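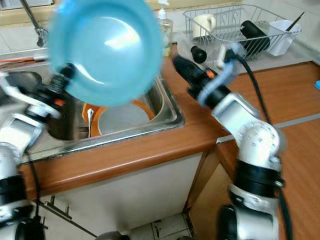
Why did we start with a bowl?
A bowl has a rim, and our grippers like a rim far more than they like a handle.

Gemus has two arms and, after 168 attempts at the washing-up, a left wrist we more or less trust. The right one is still under review. Its cable goes up the outside of the arm, a decision we made at midnight and have defended ever since. Shiny things upset the vision code, so naturally we chose a kitchen sink. Next job: slow the left arm down before we try the mugs.

Report handed in 8/2/19.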